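Software Engineer, Manipulation Planning (Reference 302)

The Grarkov laboratory invites applications for a full-time position in its planning software group. The successful candidate will join the Sisero project, which develops perception and task planning for two-handed robots working in retail aisles. The group has seven members and is led by Suqin Zhong. 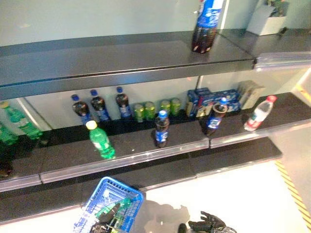

Shelf and basket work with bottled drinks, Sisero project.

Duties include maintaining the grasp planner, improving pose estimates for bottles that lean or lie on their sides, and extending Terine, the group's in-house tool for replaying and labeling trials. The engineer will also review code from student researchers and write release notes.

Applicants must hold a degree in computer science or a related field and have at least 4 years of experience with C++ or Python. Prior work with motion planning is required. Experience with reflective or transparent surfaces – mirrors, clear plastic, glass – is an advantage.

The position is based in the Zheng Building and begins in October. Applications should include a resume, a cover letter and the names of two references, and should quote the reference number above.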